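Notebook – Pomare letters, transcription and dating
Thursday, started 10:25 after the kettle

Picked up where I left off with the Lirkthorpe notebooks. For anyone reading this cold (hello Onni), we're trying to settle when the poet wrote the long poem everybody calls "Flulari", and whether the draft in the second notebook comes before or after the one copied out for her sister. I went in believing it came after. I'm less sure now and it has eaten most of my day, very pleasantly.

First job was finishing the transcription of leaves 31 to 38. Her hand gets small and tired toward the bottom of each page and she has a maddening way of making "river" and "never" look the same. Leaf 33, line 6, I've read as "the river had my brother's coat", which is how the printed edition has it too, but I'd be grateful if Oriana would look at it with fresh eyes. If it's "never had" then the whole stanza turns around and the brother is somebody quite different. I've left it in square brackets with a query for now.

She crosses things out in two ways, and I think I can finally say this matters. There's the single straight line, which she uses while composing, and then there's a sort of looped scribble that always seems to come with a darker ink. The looped ones I take to be a later pass. Leaf 35 has both, one on top of the other – the straight line took out "my winter house" and then the loops took out "my borrowed house", which she'd put above it. The printed text has "my father's house", so that's three stages on one leaf, and I was so happy about it that I went and told Onni in the corridor, who was very patient and had his coat on.

Ran the collation again after lunch with the leaf 35 readings added. The Uter script now lines up the notebook draft against the sister's copy and the printed text, all 1025 lines of the printed version. It still trips wherever she has swapped two stanzas, and reports the lot as missing when they're only a page further on. I fixed the worst by hand. 70 substantive variants so far between notebook and sister's copy, leaving aside commas and capitals. I'd like to go through those in order and mark which way each one seems to lean. A few are obvious (a rhyme that only works in one of them), but a good many could go either way and I don't want to be too clever about it.

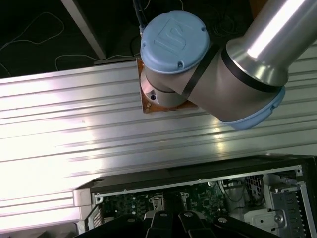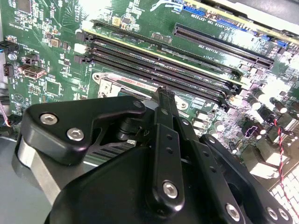

Robot arm, then motherboard with the memory slots across the middle.

Back to the poem. The thing that has shaken me is section 4. In the sister's copy the ferryman speaks in the first person all the way through. In the notebook he starts in the third person, "he said the tide was old", and slips into "I" eight lines down, with no quotation marks and no correction. I had always read that as her loosening up a finished poem. Reading it aloud this afternoon it sounded much more like somebody finding the voice as she went, and then tidying the opening lines to match when she made the fair copy. That would put the notebook first.

Against that, there's the letter from May, in which she tells her sister she has "begun to spoil the ferryman again". Again! So there was at least one version before whatever she was doing that spring. It may be that we have the middle of the story here and the first draft is gone. Oriana has always said so, and I've always argued with her, so I suppose I'd better write down that she may be right.

The letter has no year on it. The Pomare catalog gives one in pencil but doesn't say who decided it or why. I checked the paper against the other letters in the folder and it's the same cream stock she used for a long stretch, so no help there.

To do:
Ask Oriana about leaf 33, line 6.
Get the Uter script to look further ahead, say 200 lines, before it gives up on a stanza.
Reread the letters on either side of the May one for any mention of the ferryman, or of the sister's illness.
Finish leaves 39 and 40. 39 has a shopping list on the back that I want to transcribe as well, candles and all.
Return Onni's magnifier – it's in my left-hand drawer.

Stopped at leaf 38, last line, the word after "salt".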